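Teaching a robot to fold clothes with two hand grippers

Dec 10, 2023
Written by Hedvika Oravec

In this guide I explain how we record folding demonstrations in an ordinary home. I wrote it for new people on the Grakora project, but it can be used by anyone who has a pair of hand grippers and some laundry. You don't need to know programming for this part.

Before you start

Choose a bed or a large table where you can reach the far edge without climbing on it. Put the clothes in one pile, at the side where your arm does not cross it all the time. Open the curtains if the day is bright, and don't change the light until the set is finished.

Take one gripper in each hand and hold them over the bed for a moment. Close and open the fingers three times. If one side feels stiff, stop and check the screws now, and not in the middle of a recording.

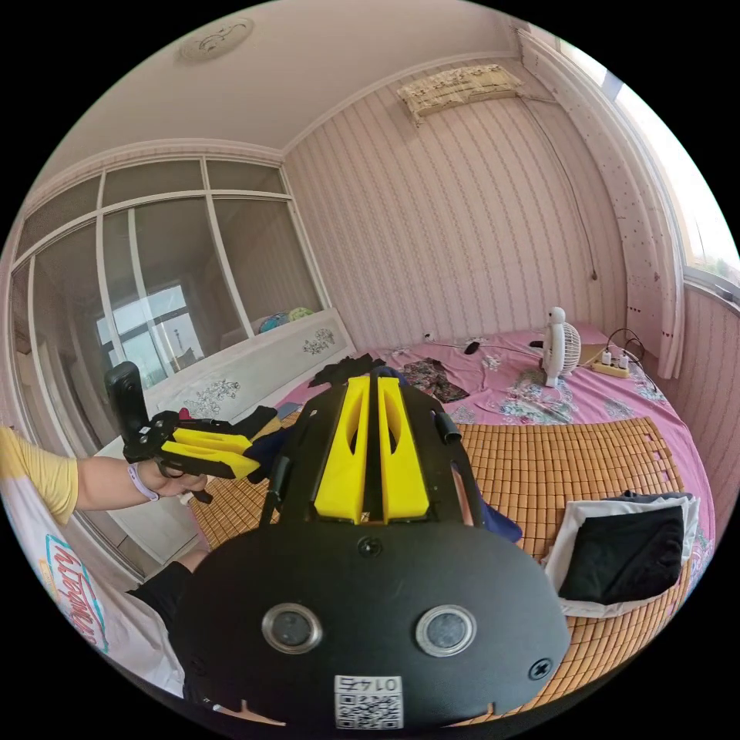
The next thing is your start position. We ask that both grippers point to the work area and that the fingers are open. Stay like this for one full breath, then begin. Juraj Rusnák, who trains the models at Prandeck, cuts the recordings by this pause, so please do not skip it.

Step 1. Pick up one piece

Take only the top piece from the pile. Close the fingers on a corner or on a seam, where the cloth is thicker. When you catch two pieces together, put both down and try again slowly. You can leave this mistake in the recording - the robot also has to learn how to repair it.

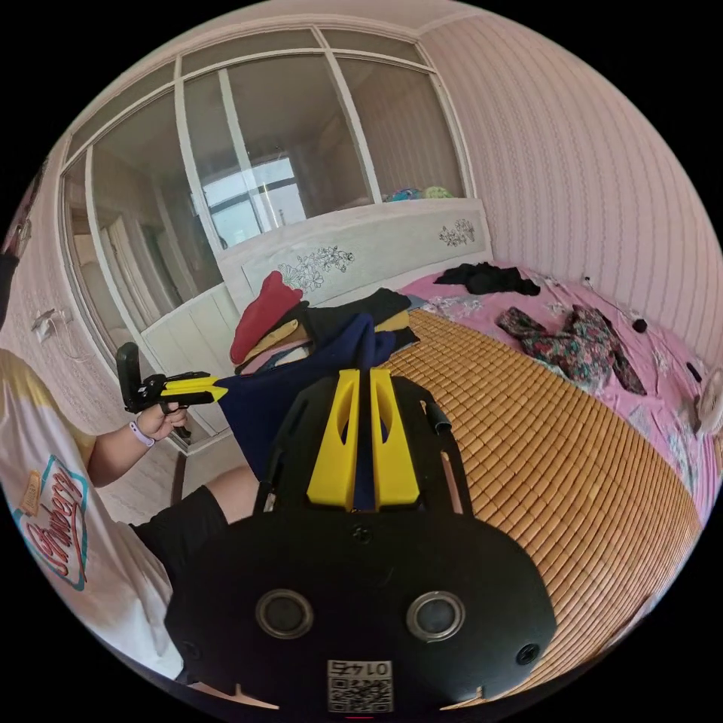

Both grippers at the bed, with the folded clothes on the bed.

Step 2. Spread it flat

Lay the piece in front of you and pull it by two corners, away from each other. Small wrinkles are fine. Move with the speed you would use if you carried a full cup of tea. Beginners often move the wrist very fast at the end, and the arm can't copy it.

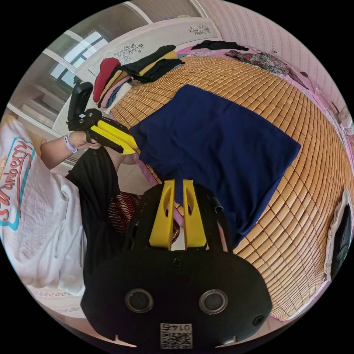
Reading time: 3 min

When the cloth is flat, open both grippers completely and lift them a little before you go to the first fold. If they still touch the fabric, they pull it with them and the shape is lost.

Step 3. Fold and put away

Bring one edge over to the other, release, and press softly with closed fingers. Turn your hand as little as possible. For a small cloth two folds are enough. After that, carry it to the pile and return to the start position.

If the fold goes badly, lift the cloth by one side, let it hang, and lay it down again.
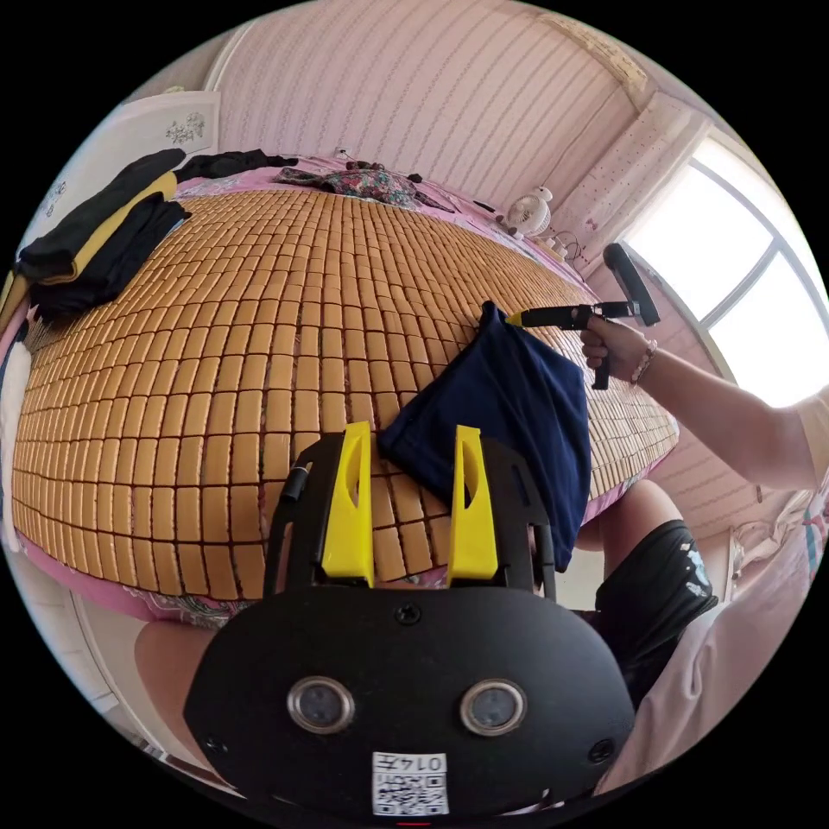 Navy cloth lifted over the mat.

How many to record

One set is 30 demonstrations. Take a rest after every seven, because a tired hand begins to shake and you will not notice it yourself. Write the set name and the kind of cloth in the Urano sheet the same day.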